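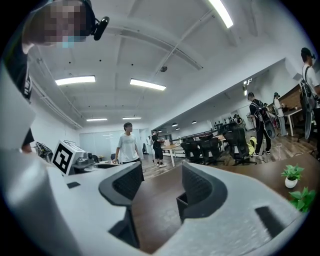
Lachlan Rewi talks faster than I can write, so forgive me if I've smoothed a few of these quotes out. He looks after the shared office at Jilladham, a big open room with wood floors and wood tables, and I wanted to ask him how a place with that many people in it stays so tidy.

"It doesn't!" he said. "You should see it in March, when everyone's got a deadline."

He has opinions about chairs (push them in, please) and even stronger ones about bags. "A bag on a chair means somebody stands. I say it every week and I still find bags on chairs." We spent a good ten minutes on this and I have to admit I was on his side by the end.

Then we got to the tables, his real subject. When he started, he says, every desk had its own heap of stationery. One afternoon he gathered up all the pens and counted them — 519, for a room with 6 tables!

"And half of them dry. I tested every one on the back of an envelope." 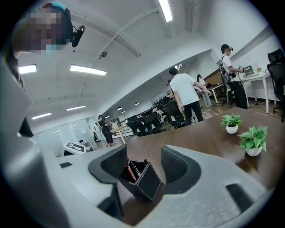

So now it's a little square box with a couple of pens in it, and that's your lot. "You want a third pen, come and see me," he told me, and I think he meant it. The plants were his idea too. He likes them small, in white pots, and he moves them himself when the table gets wiped down.

I asked if anyone complains. "Oh, constantly. Then they go and work at some other place for a month and come back asking where I buy the boxes."

He wouldn't tell me where he buys the boxes.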